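Reading Fiction Together, Week 2
How to talk about a narrator you don't trust

Okay, so last week we got through plot and setting, and I promised you we'd slow down this time. We're spending the whole session on one thing: who is telling the story, and how much of it you believe. Please have your copy of The Lernville Letters with you, because I'm going to keep sending you back to the page.

Quick reminder of where we are. The novel is set in Lernville, a river town, and it's told by Carroll, a retired postmaster who spent his working life opening other people's mail. He says he did it to protect them. By the end of chapter four most of you were fond of him (I was too, the first time through!) and a few of you wanted him arrested. Hang on to both feelings.

First person, and what it costs

When a character says "I," we lean in. We get the voice, the little grudges, the jokes. What we give up is any way of checking. Carroll tells us his sister left town because of the flood. Fine. But look at the dinner in chapter three, where the flood comes up and she's sitting right there passing the potatoes. Either he has muddled his dates or he's covering something, and the book doesn't step in to help us.

I like to sort the trouble with a narrator into two piles. In the first pile go the things he gets wrong because he doesn't know any better. In the second go the things he knows and won't say. Carroll has plenty of both, and a good chunk of your essay could simply be deciding which pile a passage belongs in. You can change your mind halfway through the essay -- just tell me you're doing it.

Things to look for as you reread

Watch for places where he answers a question no one asked. "I was never jealous of the Zarkulen boys," he says on the second page, and we haven't even met the Zarkulen boys yet! Why bring it up?

Watch the tense. He slides into the present whenever the letters come out of their drawer. I used to think this was sloppy editing, and then I counted the slides and found that every one of them happens in the same room.

Watch other people's dialogue too. Everybody in this book talks a bit like Carroll, except Mrs. Ott at the bakery, who gets her own rhythm and her own swear words. I have a theory about that, but I'd rather hear yours first.

A word on dates

The number 1543 keeps turning up. It's the number on his old post office box, and later it's painted on a boat. Don't go hunting for a secret code in it. A repeated number can just be a man hanging on to something familiar, and that's plenty to write a paragraph on.

In class

We'll read the drawer scene out loud, all of it, changing readers at each paragraph. Then pairs, then the whole group. Bring one sentence you think is a lie and be ready to defend your pick.
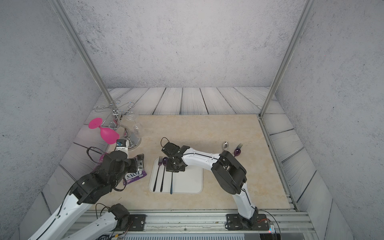 Radka Vidmar wrote to me after the first session that she doesn't think Carroll is lying at all. Her view is that he's old and lonely and has told these stories so many times that the polish has replaced the memory, and she finds it a little mean to go through his sentences looking for crimes. She also points out that the sister never once contradicts him. I've been chewing on that all week. I still think the potatoes are a problem, but she's right that silence at a dinner table can be kindness, and I'd like us to start the discussion there.

If you agree with her, find me a passage where he seems surprised by his own story. There's at least one, near the end of chapter six.

For next time

Read through the end of chapter nine. Write one page retelling the drawer scene as the sister would tell it, in her own "I." Don't fix the plot for her. She's allowed to be wrong too.

The short essay is 80 points and the retelling is practice, so be brave with it. Page references go in parentheses after the quote, and please use the paperback, or your page numbers and mine won't match and we'll both get grumpy.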